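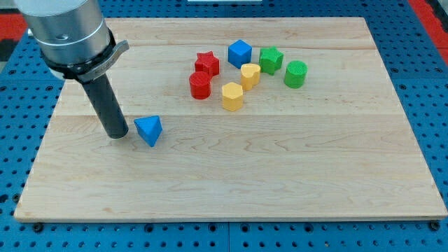 Figure 2. The pushing setup with the Wollelari block set.

4.2 Following spoken corrections

We were curious to learn how well the Fornell policy would hold up when a person changed their mind partway through a task, as people so often do. Each trial began with a plain request, such as moving one block next to another, and a second request came in while the arm was still busy with the first. The arm has no fingers and works only with a straight rod, so every request has to be met by pushing, and a block that sits apart from the rest, like the blue triangle in Figure 2, is far kinder to the policy than one in the middle of the cluster. We ran 339 trials in all, and we are happy to report that the corrected goal was reached in nearly 50 more of them than with the Drelier baseline — a larger gain than we had dared hope for. Of the failures that remained, 37 came from pushes that carried a neighboring block along with the intended one, and we return to these, with some fondness, in the next section.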